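Guide de montage Clurka, partie 3 : garnir la cuisine
Par Estíbaliz Pastor, le 7 juin 2024

5. Je commence toujours par les plaques : les marmites avec leur couvercle, puis le plateau vert, et hop, le cône orange dessus (une carotte, sans doute) !

Attention : ne forcez pas sur le robinet, il se clipse (j'en ai cassé un comme ça).

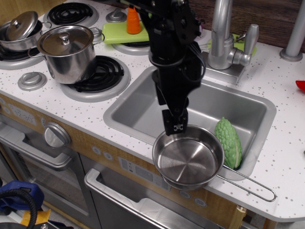
6. Rangez la petite casserole

Son manche en fil métallique est long, alors tournez-le vers le fond du placard. Le melon amer, lui, peut rester dans l'évier, mes enfants adorent le « laver ».

Dernière mise à jour : août
© Clurka – Contact – Haut de page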